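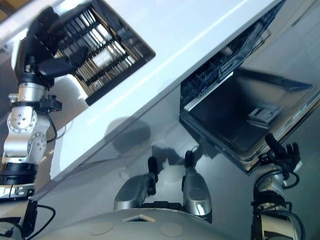
Equipment Planning

How to budget for a two-arm kitchen robot

This page covers planning the purchase of a two-arm robot for dish handling: moving plates and bowls between a sink, a drying rack and a built-in dishwasher. It is written for facilities staff and small labs that have been given a number to spend and need to know what the number has to cover. The worked figures come from our planning sheet for the Crabtree kitchen.

Step 1. Write the task list before the parts list

State each motion in one line. "Take a plate from the upper rack." "Set a bowl in the drying insert." Crabtree began with 18 lines. Mark each line with the number of hands it needs and the height of the surface. Lines that need two hands drive the price more than anything else on the sheet, so check them twice. Some can be rewritten as two one-hand motions at the cost of cycle time.

Step 2. Measure the site

Record the following and send it to every vendor in the same form:

Counter height and depth.
Sink depth, with any insert in place.
Dishwasher door length when fully lowered.
Clear floor between the lowered door and the opposite wall.
Nearest outlet and its breaker rating.

The lowered door is the dimension most often left out. It takes floor away from the base at the moment the arm needs the most reach. Ask the vendor for a reach drawing made with the door down and the upper rack out. A drawing made against a flat table is of no use for this. 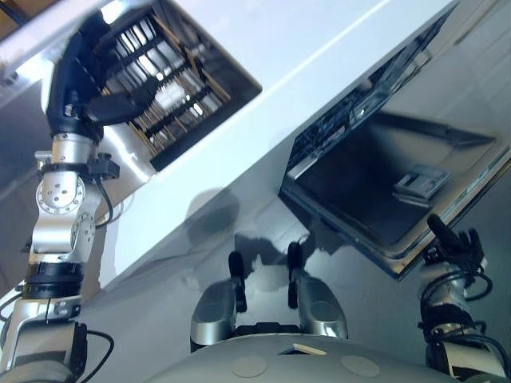 Do I need to replace the existing dishwasher?

In most cases the existing unit can stay. Price a replacement only if the racks bind when pulled or the door will not hold its lowered position.

Step 3. Choose hands by the dishes

Hands are quoted separately from arms by most suppliers, and the spread is wide. Two-finger grippers are cheaper to buy and to repair. Multi-finger hands handle a wider range of shapes and bring more cable, more joints and more spare parts. Take the largest bowl and the thinnest plate in use at the site and ask for a grip test on both. Wide bowls are the harder case: the wall curves away from the finger, and the rack wires limit how far the fingertip can drop.

If the task list includes picking from between rack tines, budget for a wrist camera on each working arm. A head camera alone loses sight of the fingertips once the hand is in front of the dish.
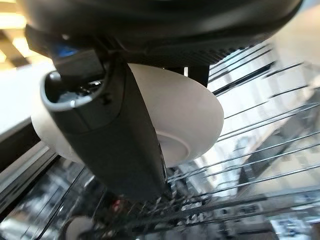 White bowl at the gripper finger, above the wire rack.

Step 4. Build the sheet

Use four blocks and keep them separate, even if one vendor supplies everything.

Capital: arms, hands, base, cameras, controller.
Site: power, floor leveling, dish inserts, splash protection.
Labor: setup, teaching, operator hours.
Running: fingertip pads, cables, service visits, replacement dishes.

For labor, Crabtree planned 400 operator hours in the first year and logged 367. The difference was moved to spares. We would plan the same figure again - the first months used hours faster than the average suggests.

Buy 2 full sets of external cables with the robot. A cable that runs along the forearm and loops at the wrist flexes on every reach, and it should be treated as a consumable. Ask for the part number and lead time of each one in the quote.

Step 5. Compare quotes

We compared the Skondura and Prurkance packages on the same task list. Skondura quoted the hands as a line item and included setup. Prurkance quoted a lower total, with setup and cameras as options. Once the options were added the order reversed. Put every quote into the four blocks before reading the totals.

Request a site trial before signing. February worked well for us, as the Umton demonstration unit was free and the kitchen was quiet. 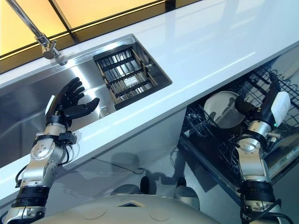

Site Trial Checklist

Run the trial on the real counter, with the real dishes.

Place the base and mark its position on the floor with tape.
Lower the door and pull out the upper rack.
Have each hand reach its farthest point: the back of the sink basin for one, the rack for the other.
Check cable slack at both wrists in those positions.
Repeat with the room lights at their evening setting. Glossy counters and steel basins reflect strongly and can upset the cameras.
Record every manual reset, with the task line it belongs to.

Attach the reset log to the purchase request. If one task line accounts for most of the resets, get a price with that line removed and submit both versions.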